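4.3 Upright and clear: the tidy-up tasks

Of the four task groups the tidy-up group is where we expected the least trouble and got the most. Wiping has contact forces, folding has cloth, unloading has a rack full of slots. Tidy-up has a table and a few rigid things. A child of four can do it. Our three policies mostly could not, or could on one table layout and then not on the next.

Setup first, short version, details in the appendix. Everything in this section is in simulation. The table layouts come from the Borimora set, which we cut down to the ones with at least one object that has to end up standing. That left 37 layouts. Each layout was run many times with the start poses shuffled, 2,626 episodes in all once the broken ones were thrown out (physics blowups, mostly, an object launched off the table at step zero). Time limit per episode was 600 control steps. No resets, no second chances. If a thing rolls onto the floor the episode is counted as failed and we move on, which is harsh but it is also what happens in a kitchen.

The three policies are Skolent, Phí and our own baseline. Skolent is the large one, trained across many tasks. Phí is smaller, takes the wrist view only and runs fast. The baseline is a scripted grasp planner with a learned pose estimator in front of it, nothing clever, put in mainly so that the learned policies have something dull to beat. They do not always beat it.

Success here is strict. The target object must be standing on its base, on bare table or on its marked spot, and must stay there after the gripper lets go. We also log a softer score, "moved usefully," for episodes where the object ends nearer to its goal pose than it started. Under the soft score 1,657 episodes pass. Under the strict score far fewer, see the table in the appendix. The gap between the two is more or less what this section is about. 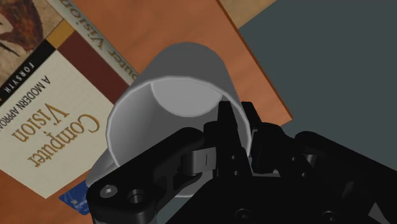 Figure 6. Wrist view, cup tidy-up task (simulation).

What makes a household layout hard is overlap. Papers on grasping like objects set apart from each other on a clean surface, and homes do not look like that, things get dropped on top of other things. The Borimora layouts were built with this in mind and a good share of them have the target leaning on or lying across something flat. In Figure 6 the cup is on its side and rests partly over the edge of a computer vision textbook, with the fingertips at the mouth of the cup, so the rim and inner wall are what the policy has to work with from this viewpoint. A grip from inside the opening is a fair choice for a cup in this pose. It is also a choice that commits the arm to a long wrist rotation later on, and the policies have no sense of that at the time they choose. The book is a second problem. A book cover and a tabletop are not the same height and the pose estimator in our baseline assumes one support plane, so it puts the cup slightly too low, and the fingers come in low with it.

Failure types. We sorted failed episodes by hand, first by one author and then again by Melaniia Boiko, who had not seen the first labels. Where the two disagreed the episode was watched a third time and argued over. Most of the arguing was about where "slip" ends and "bad grip" begins. We ended up merging them.

Bad grip or slip. The fingers close, the object turns in them or drops out on the way up. Common for all three. Worst on smooth cylinders gripped by the rim, since a small error in angle there gives a large torque once the body of the cup swings clear of the table.

Right grip, wrong plan. The object is lifted cleanly and then there is no way to set it upright without the wrist hitting a joint limit or the fingers hitting the table. The policy stalls, wobbles, and times out. This is the main failure of Phí and it is odd to watch. The arm hangs there holding the cup perfectly well until the steps run out. Skolent does sometimes put the object back down and regrasp, which we did not train for and which is the one behavior in this whole group that looked to us like what a person would do.

Neighbor disturbed. The target ends up fine but something next to it has been shoved, flipped or pushed off the table. Strictly this is a success under the Borimora rules. We count it as failure. Nobody wants a machine that stands the cup up and puts the reading on the floor.

Occlusion. The gripper hides the target in the wrist view just when the view matters most. A gripper with chunky fingers takes up a large part of the wrist image during approach, and in Figure 6 it covers the lower half of the cup's opening. Skolent also gets a fixed side view and suffers less from this. We tried giving Phí the side view too, without retraining, and it got worse, probably because the extra input was far from anything it saw in training. With retraining it may well help, we did not have the compute.

Placed but not stable. Set down on the lip of something, or let go a bit too high. Stands for a moment, then tips. Mostly the baseline, whose release height is a constant we picked in May and never went back to.

Effect of the support surface. We reran part of the set with all flat items removed, same target poses as far as the physics would allow. All three policies improve. The baseline improves the most, as it should given the one-plane assumption, and on bare tables it is ahead of Phí. Skolent improves least. Our reading is that Skolent has learned something about flat clutter from its wider training data, but we can not rule out that it simply aims higher in general and that this happens to be safe. An ablation on approach height would settle it. Not done.

Effect of table edge. Layouts where the target starts near the edge are worse for everybody, and not only for the plain reason that things fall off. The planner loses approach directions, and the learned policies seem to slow down near edges, more so Phí. We do not know why. It may be that demonstrators were careful there and the policies copied the care without the reason for it. The slower approach then eats the time budget. Raising the limit past 600 steps recovers a few of these episodes but not many, so the budget is not the main story – we mention it because a reviewer of an earlier version thought it was.

Transfer. A small check on hardware was run with the Mosham arm, reported in Section 5, so only one remark on it now. The order of the three policies stays the same on hardware for this task group. The failure mix does not. Slip goes up, physics being less kind than the simulator with regard to friction, and the stalls go down a little, we think becuase small slips in the real grip let the object turn on its own weight toward upright. A lucky effect and not one to build on.

So can machines tidy a table yet? On our evidence, one object at a time, in the easy poses, with somebody there to pick things up off the floor. The hard part is not the grasp as such. Grasp success alone, meaning the object leaves the table and stays in the fingers for the next stretch of steps, is decent for all three policies and would look fine in a table by itself, and this is how tidy-up results are often reported. We would ask that it stop being reported that way. A person standing up a tipped cup picks a grip with the end pose already in mind, and thinks nothing of nudging the book aside first. None of our policies ever nudged anything aside on purpose, as far as we could tell from the recordings, though the accidental kind was plentiful.

Limits of this section. One gripper shape. Rigid objects only, all empty – a cup with liquid in it is a diffrent task and much harder, and it is the one people at home would care about. Layouts come from one set, and we cut that set down ourselves using a rule (something must end up standing) that favors hard episodes, so the strict scores should not be compared with numbers on the full Borimora set. The hand sorting of failures was done by two people who both knew which policy was ours. We hid the policy names from the clips but the baseline moves in straight lines and is easy to spot.

4.4 Wiping

Wiping was run on the same tables with the objects taken away.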